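4. Storing Refill Pads and Spare Parts

The Ladefoged 508 countertop humidifier ships with 4 refill pads, a spare float and a cleaning brush. Keep unused pads sealed until you need them. A pad left in open air picks up dust and kitchen odors.

4.1 Opening a new pad

1. Switch the unit off at the side and unplug it.
2. Lift out the tank and set it upright in the sink.
3. Wash and dry your hands.
4. Open the pad's bag along the top fold. Do not use a knife.
5. Slide the pad into the tray, ribbed side down.
6. Replace the tank and wait 7 minutes before switching on.

Note: A new pad may smell faintly of paper on first use.
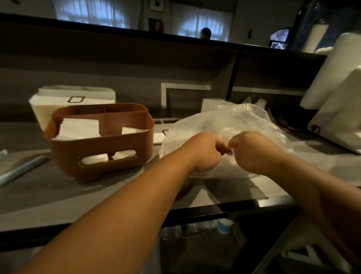
Fig. 4-2. Clear plastic bag held at the edge with both hands.

4.2 Closing the bag

1. Press the air out from the bottom upward.
2. Fold the top over twice and fasten it with a clip.
3. Write the date on the bag.
4. Store flat, away from the stove and out of direct sun.

CAUTION: Plastic bags are a suffocation hazard. Keep them away from babies, children and pets.

CAUTION: Do not store pads in the tank, even when it is empty.

4.3 Spare float

Keep the float in its box. If it has been stored for over 2 years, check the rubber ring for cracks before fitting it. Replacement rings are sold by Trasbridge under the part name Finis.

For cleaning the tray, see Section 5.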